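Moving and Cleaning a Quilted Armchair: Guidance for Shared Workrooms

Issued by the Furnishings Office, Sikach Center
Revised 2023-10-03

This guidance applies to light padded seating kept in the workrooms and the Lestier annex. It covers lifting, routine cleaning, and placement. Heavier items, including sofas, are handled under a separate request to the Furnishings Office.

Before You Begin

Collect any loose textiles in the area. Cloths and soft strips of fabric should be picked up by one end, shaken out, and folded on a clean surface. Pale fabric is to be stored apart from strong colors.
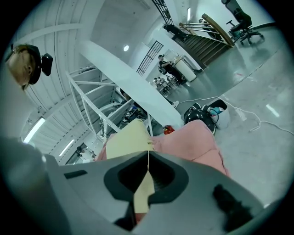

Items that need washing go in the marked bin and are returned within two days. Do not use upholstery or clothing as a dust cloth.

Check the route next. Power strips and long cables must be moved to the wall or unplugged before furniture is carried past them. Fire extinguishers stay in their assigned positions at all times.

Lifting the Armchair

1. Take the chair by its frame. Quilted covers will pull at the seams if they are used as handles.

2. Where a board is used as a base, support the board from below and keep both hands well apart. A padded armchair may be tilted to show its underside, provided the board remains under control.

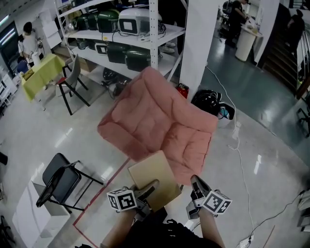

3. Lower the front edge first, then the back. Keep fingers clear of the floor.

4. Confirm that the chair sits level. Report a loose leg or a split seam to Kadir Demirtaş at extension 13.

Cleaning the Cover

Vacuum along the stitched channels with a soft brush, working from the back toward the seat. Treat marks with a damp white cloth and mild soap. Blot the fabric and allow it to air dry. Bleach and solvent sprays are not permitted.

Quilted jackets and similar soft items may be cared for in the same manner and left over a chair back to air.

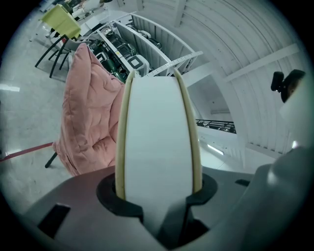

Leave open space on all sides so that air can reach the lining. Nothing should be placed on a padded surface until it is fully dry.

Covers are inspected each July. Requests for replacement covers must be received nine days before the inspection.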